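# What Is a Cube?

A cube is a solid shape. It has six faces, and every face is a square of the same size. It also has 12 edges and 8 corners, which mathematicians call vertices.

Light can change the way a cube looks. Each face points in a different direction, so one may seem pale while its neighbour seems dark — even when the whole block is one colour. On the green cube, the top is lighter than the front. 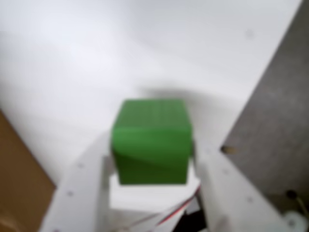 ## Try it at home

1. Place a toy block on a table near a window.
2. Look at it from the front, then from above.
3. Colour the lightest face and the darkest face on a sheet of paper.

Pupils visiting the Cistside Learning Room may borrow a set of blocks from Xiaoqing Jin at the front desk on Sunday. Please return every block to its box.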